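Care labels and the case for drying on the rack

Clothing care labels describe the harshest treatment a garment is expected to survive. They do not describe the treatment that will make it last. The distinction matters, and most households in this country run their laundry as if it did not exist. A tumble dry symbol is read as an instruction when it is a limit.

My position is that the tumble dryer should be the exception for shirts, knitwear and anything with elastic in it, and that the label should say so in plain language.

What the dryer does

Lint is fibre. The grey mat in the filter came off the clothes in the drum, through abrasion of one fabric against another and against the drum wall. Cotton suffers more than polyester because its fibres are shorter and break at the surface. Elastane fails differently: repeated heating reduces its recovery, and the cuff or waistband stays stretched. Neither effect shows after one cycle. Both show after a year of weekly ones, by which time the owner blames the maker.

Shrinkage is a separate matter. Woven cotton is held under tension during finishing and relaxes when it is wetted and agitated. Line drying permits some of this relaxation. Tumbling completes it. A shirt that fits at the collar in the shop and not in June has usually been through the dryer.

The argument from convenience

Győző Bárány, who ran the alterations counter at Trerley for nine years and taught me to set a collar, disagreed with me on all of this. His view was that people will not hang shirts, so advice to hang them is wasted, and the makers should build for the dryer. I accept the first half. Labour is a cost, and a family of four produces a lot of wet cloth.

The second half does not follow. Building for the dryer means more synthetic content, heavier resin finishes and looser initial cuts. The buyer pays for these whether or not a dryer is used. A garment designed around its worst treatment is a poorer garment on every other day.

Space is the stronger objection. Many apartments have no balcony, and some strata by-laws prohibit visible washing. A rack with a single rail takes little floor area, however, and a shirt on a hanger needs only a hand's width on either side for air to move past it. Hung by the shoulders and buttoned at the neck, it will also need less ironing. 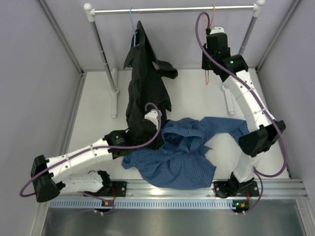

What a label should say

The present symbols are compact and language-free, and I would keep them. I would add two lines of text. The first would give the preferred drying method. The second would give the tolerated one. Tímea Illés proposed a similar layout to the pattern-cutting class we both taught, and the students understood it without explanation, which cannot be said of the circle in the square.

The cost is a slightly longer label. Makers who object to that already sew in a second one for the size and a third for the website. Colour and fibre content should stay where they are.

Until the labels change, treat the dryer symbol as a maximum. Dry towels and sheets however you like, and hang the shirts.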